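Gravska pupils bring home third place from the regional robotics final

The Gravska school robotics club has finished third in its regional final, its best result in the 3 seasons it has been entering! The team, known to everyone at school as Fletska, came through a field of 52 clubs and scored 321 points across the day, well up on anything it had managed in practice.

This year's game asked each team to move rings and blocks between scoring zones, first with the robot running on its own program and then with two pupils driving. Fletska's robot, Matura, was rebuilt twice over the winter and still had a new drive chain fitted the night before (the old one was stretched past saving).

The morning matches were a bit bumpy. A loose battery lead cost the team its second match, and the programmers spent lunch rewriting the opening routine at a table in the corridor. By mid-afternoon Matura was scoring in every round, and the club was picked for the playoffs by the top-ranked alliance.

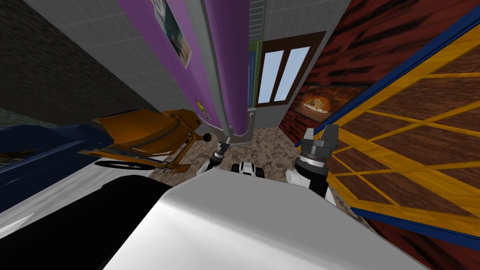
Judges' award for the notebook

Fletska also took home the judges' award for its engineering notebook, kept since September by the younger members. It covers every design the team tried, including a lifting arm that was dropped in November and a wheel layout that lasted less than a week.

"I'm so proud of them," said Svatopluk Procházka, who coaches the club. "They lost a match, went away and found the fault themselves, and came back grinning. The drivers had hardly any voice left by the end!"

The club thanks Šimko, the local machine shop, for cutting the robot's side plates and lending the team a bench on Saturday mornings.

New members are welcome from March. Meetings start at 3.30 pm in the technology room, and no experience is needed.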